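作業ノート 9月 老麺の継ぎ方と粉の切り替え

朝9時開始。室温22度。先月まで使っていたCenanoの粉が残り1,272 gになったので、今月中にFumeroへ切り替える。しばらくは同じ種を二つに分けて、片方ずつ別の粉で継いでいく。容器のふたに粉の頭文字を書いた。CとF。ふたを取り違えないこと。

昨夜の種は冷蔵庫から出した時点でCのほうが高く上がっていた。Fは表面が平らで、においは弱い。酸っぱさはCが強め。どちらも色は変わらず。
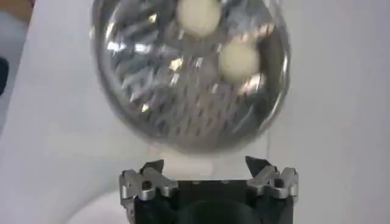

1. 種継ぎ

種と粉を同量、水は粉の半分強。水は前回より少し減らした。Fumeroは吸水が遅く、混ぜた直後はべたつくのに、20分置いてからこね直すと急に締まる。前回はここで慌てて粉を足して固くした。今回は足さずに待った。

Cは従来どおり。こね上がりの生地温度は両方とも高めに出た。仕込み水を冷やしておくのを忘れたせいだと思う。次回は前の晩に水差しを冷蔵庫へ入れておく。

午前の分で本生地を取った。一玉216 g、C・F一玉ずつ。砂糖は控えめ、かんすいは規定量の半分から始めて、切り口のにおいで足した。Fは半分のままで足りた。Cはあと少し必要で、足したあとに軽く黄ばみが出た。溶き方が粗く、粒が残っていたらしい。湯で溶いてから冷ますほうがよい。Pomesitzの手引きには粉のまま振り込むとあるが、うちの量だとむらになる。

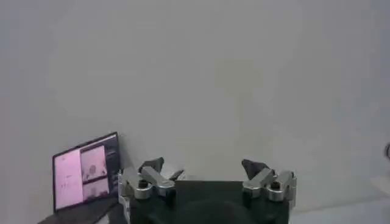
昼前に横から、かんすいの量を決める前に種の酸度を測ったほうが早い、と言われた。試験紙なら棚にまだあるはずだし、においだけで決めると鼻の調子に左右される、とのこと。もっともなので午後の分から測ることにした。試験紙は開封済みで湿気ているかもしれず、先に酢と重曹水で色の出方を確かめた。問題なし。

2. 成形と二次発酵

成形はFのほうが楽だった。のばしても戻りにくく、とじ目がきれいに閉まる。Cは縮むので、分割のあと15分休ませてから丸めた。休ませないと底にしわが寄る。

二次発酵の見極めは指で押した戻り方で決めている。ゆっくり戻って跡がうっすら残るところ。Cは40分、Fは同じ戻り方になるまでに1時間かかった。待っている間にCを室温に置きすぎ、肩が少し落ちた。次回は発酵の遅いFを先に成形して、終わりの時刻をそろえる。
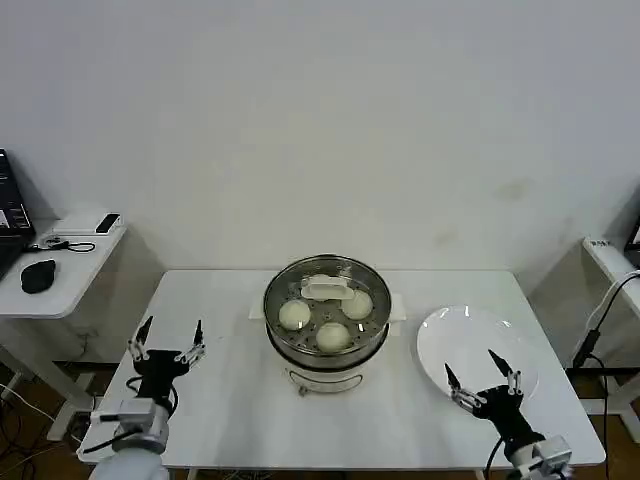

時刻をそろえるもう一つの手は、Fの種だけ温度を上げることだが、今の棚では二つの温度に分けられない。Cáceresの発酵箱を借りる話は返事待ち。来なければ、発泡スチロールの箱に湯を入れたコップを置いて代用する。以前これで温度が上がりすぎたので、温度計を入れたまま閉める。

蒸し時間は大きさごとに決めた表のとおりで、今回は変えない。粉と時間を一度に動かすと、あとで何が効いたのか分からなくなる。火を止めてからふたをずらして2分待つのも従来どおり。

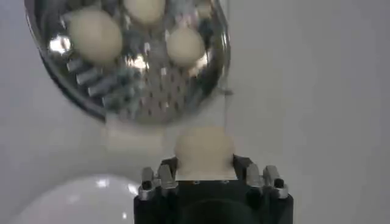 3. 次回まで

・Cの種は今夜もう一度継ぐ。Fは明朝まで冷蔵。
・仕込み水を冷やしておく。
・かんすいは湯で溶いて冷ましたものを使う。
・酸度は種継ぎの直前と直後に測り、表の右端に書く。
・Fumeroの袋の口が開いたままだった。クリップを追加。
・かんすいの黄ばみは、断面を切って翌日もう一度見る。冷めてから濃くなることがある。

16時終了。秤の表示が午後から少しふらつく。電池を替えて様子を見る。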